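6 min read

So the second draft is done. I typed the last line at ten past one in the morning with a cold cup of tea next to me and one sock on, and then I sat there feeling like I should call someone. I didn't call anyone. I ate a handful of dry cereal and went to bed.

If you've been here a while you know which book this is, but for the newer folks: it's the Zostthorpe book. A harbor town, a lighthouse that's been switched off for a generation, and two sisters who inherit the bakery nobody in the family wanted. The older one, Stekura, is the one who stayed. The younger one left, and comes back in chapter one with a suitcase and a dog that isn't hers. I've been living with these women for so long that I bought a birthday card last month because I thought Stekura would like it. (It had a heron on it. She would have loved it.)

The first draft was a monster. I'd written it mostly in the evenings, in whatever order I felt like, so it had two different winters and a ferry that changed its name halfway through. The second draft was supposed to be the tidy one where I fixed all that. I fixed the winters! The ferry is the Stoveck from start to finish now! But then I opened up the middle of the book, the part I'd been skipping past every time I read it, and oh boy.

Let me tell you about chapter eleven.

Chapter eleven was 3042 words long and it was a dinner. That's it. People sat down, people passed the potatoes, people said things they had already said in chapter nine. I loved it. I'd written it on a rainy weekend with the window open, and I could still hear the rain in it, and I think I'd confused the rain for the writing. My critique group had been telling me kindly for months that it dragged. One of them had drawn a tiny snail in the margin. I still left it alone for two more passes!

What finally did it was reading it out loud. I got as far as the second helping of potatoes and I was bored. Bored by my own voice, in my own kitchen! So I copied the whole thing into a separate file (I never delete anything, I'm a hoarder) and started again from the moment the younger sister stands up from the table. Everything before that is now a paragraph and a half. The new version came out at 2037 words and there's a slammed door in it, and a reason for the slammed door, and the dog gets the roast.

And of course once you pull a dinner out of the middle of a book, everything around it shifts. Chapter twelve used to open with the washing up. Chapter fourteen had a joke about the gravy that made no sense anymore. I spent most of April hunting down crumbs from that one meal.

A few things I've learned about myself this time around, in case they're any use to you:

I can't edit on the same screen I draft on. I change the font to something ugly and make it big, and suddenly I can see every "just" and every "suddenly." I took out 100 of them in a single afternoon and I promise you there are more hiding.

I write better dialogue when I'm walking. I mutter. The neighbors have seen it and they wave anyway.

I'm terrible at chapter endings. I always want somebody to look out at the sea. By my last read four chapters in a row ended with somebody looking out at the sea, and it's a harbor town, so fair enough, but come on. Two of them now look at other things. One looks at a parking ticket.

I also found out that I don't know the first thing about bread. I'd put a bakery in the book because I like bakeries, and then I had Stekura kneading dough that, as far as I can tell from reading up on it, should never have been kneaded at all. So I've been baking. Badly! My first loaf could've held a door open. But I finally understand why she gets up when she does, and why her shoulders hurt, and there's a line about flour in the creases of her knuckles that I never would have written from the couch.

We use cookies to remember your preferences and see which posts get read. By staying on this site you agree to this. Accept | Settings

Okay, the sequel question. A couple of you have emailed to ask if there's going to be a second Zostthorpe book, and I've been a bit cagey, so let me be less cagey. I have about 3000 words of something. It's set up the coast in a village called Shevchuk, where the ferry goes in the off season, and it follows a character who only has one scene in this book. I'm not telling you which one. I know the first line and I know the last line, and in between there's a whole lot of fog. That's more than I had when I started this one, so I'm choosing to be cheerful.

It won't be next, though. Next is a round with my beta readers, then the third draft, then I lie on the floor for a while.
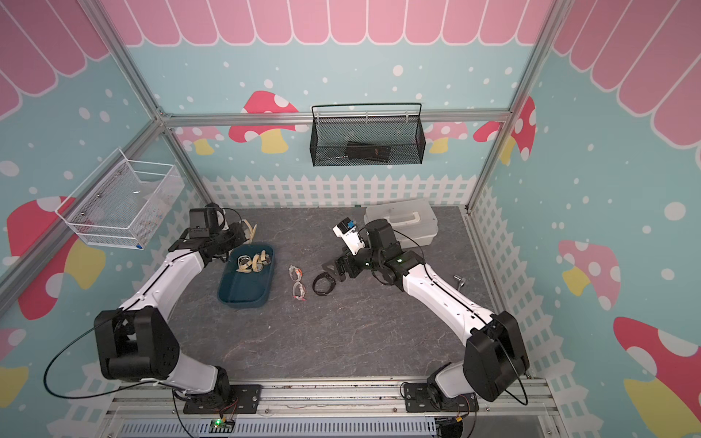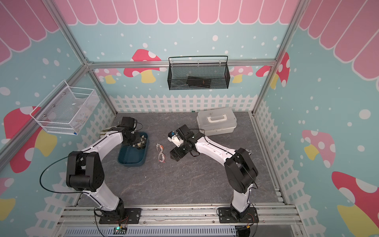 What I'm reading while I wait

Nothing with a harbor in it! That's my rule. When I'm between drafts I stay away from anything that sounds like my own stuff, otherwise I come back and start borrowing. So it's been space stations and murder in old hotels, and one very long book about a family of beekeepers that I'm not sure I like but can't put down. I keep it in the bathroom. I've already dropped it in the tub once.

If you've got a good mystery to recommend, leave it in the comments, the older and creakier the better. I have a free evening for the first time since winter and no idea what people do with those.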